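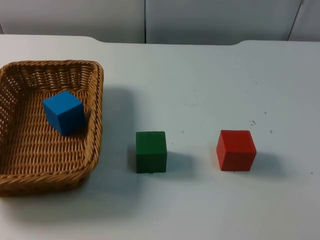 How to Test Whether a Machine Can Tidy Up

January 2020

Putting things in a basket is one of the first chores people ask about when they ask what a home robot can do. It is also a good chore to test, because the parts are cheap and anyone can judge the result. This page explains how to set up the test, how to run it and how to read what you get. It assumes you already have an arm or a pair of arms that can be driven by a program or by a person with a controller.

What you need

A table with a plain top, fixed so it does not shift when an arm touches it.
A shallow basket with an uneven surface. Wicker is a good choice. A smooth plastic bin makes the job easier and tells you less.
3 wooden cubes in different colors. Red, green and blue are easy to name in your notes.
A timer and a paper log. We use the Totis log sheets, but a ruled notebook works just as well.

Step 1. Set the table

Put the basket to one side and leave it loose. Do not tape it down. At home a basket slides when you bump it, and a machine that can only work with a fixed basket is not ready for a living room. Put the cubes where the arms can reach them without stretching. Leave enough space between them that the fingers can close on one without pushing another.

Check that the light is steady. If you work near a window, close the blinds. Changing shadows cause a lot of bad grasps, and you want to test those on a separate day.

Step 2. Write down what counts as done

Do this before the first run. Our rule is that a cube counts when it rests on the floor of the basket and the fingers have let go of it. A cube balanced on the rim does not count. A cube that drops in from high up does count, but mark it with a D. Magnus Skinner keeps a second column for runs where the basket moved more than the width of a cube, and I suggest you do the same.

Step 3. Do it by hand first

Have a person do the whole chore by hand and time it. Then have a person do it by driving the arms. The gap between those two times shows you how much the hardware costs you before any software is involved. If a trained driver can't get a cube over the rim, no program will do better with the same fingers.

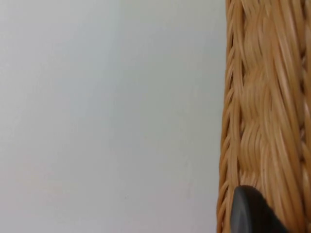
Why is the side of a basket harder than a cube?

A cube has flat faces and stays the same shape wherever you squeeze it. Woven cane bends, and a fingertip can catch between the strands and drag the basket along.

Step 4. Run the easy version

Start with one cube close to the basket. Run it until you stop learning anything new. Boglárka Gál ran 400 trials of this at Allton before adding a second cube, which is more than most people need, but her numbers were very steady afterward.

After each run, write down one of these:

Done
Missed the cube
Dropped the cube outside the basket
Hit the basket
Stopped by a person

Pick only one, and pick the first thing that went wrong. If an arm hits the basket and then drops the cube, log it as a hit.

Step 5. Run the full version

Now use all the cubes. Change the order and the spacing between runs. With 2 arms, decide whether each one keeps to its own side or whether they may trade. Keeping to sides is safer. Trading lets one arm steady the basket while the other places a cube, and this is how most people would do it with a larger load.

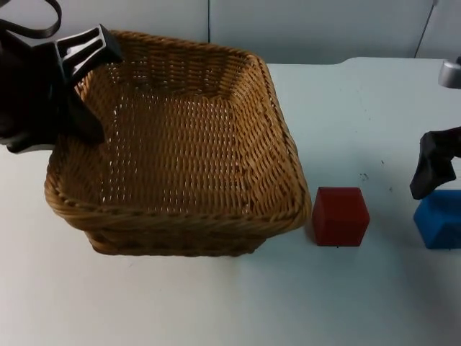
Trading has a price, though. The arms have to wait for each other, and the waiting adds up. Log the time from first movement to last release, including any pauses. A demo video with the pauses removed looks much closer to a finished product than it should.

Step 6. Reset and repeat

Empty the basket and put everything back. Count the reset as part of the work if a person has to do it. On the Wasilewska project we logged 1517 runs and a person reset every one of them, so we could not call the system hands-off, whatever the success rate was.

Reading the results

Look at the stops first. A machine that needs a person to step in is not doing the chore by itself, even if the cubes end up in the basket. Then look at the hits. On a shop floor you can bolt the bin in place and most of the hits go away, so a poor score here matters less. In a home you can't.

Last, compare the machine's time with the time from Step 3. In our tests, a person was always faster by hand. Speed may not matter for a chore that can run while you are out. It matters a great deal at a packing station, and Vetport turned down one of our setups for that reason alone.

Going further

Once the cubes work, swap them for socks or small toys and start again from Step 4. Expect the score to fall. Keep the old log sheets, and use a new sheet for each type of object.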